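Viñedo Rudska busca gente para la poda

Necesitamos 5 personas para podar las hileras viejas de Rudska, las que el año pasado rebrotaron donde les dio la gana. La temporada empieza en noviembre. Se paga por jornada, 80 euros, comida incluida — la sopa es siempre la misma, avisamos.

Pedimos espalda razonable y tijera propia. La experiencia suma; las opiniones sobre la poda en verde, según.

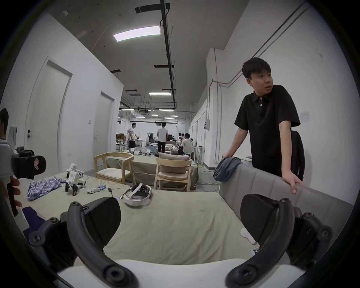

Youssra Ait Brahim, tras su primera campaña: las cepas se aprenden en dos días, las cuestas en ninguno.

Interesados, preguntar por Fotini Theodorakopoulos en la bodega, por las mañanas.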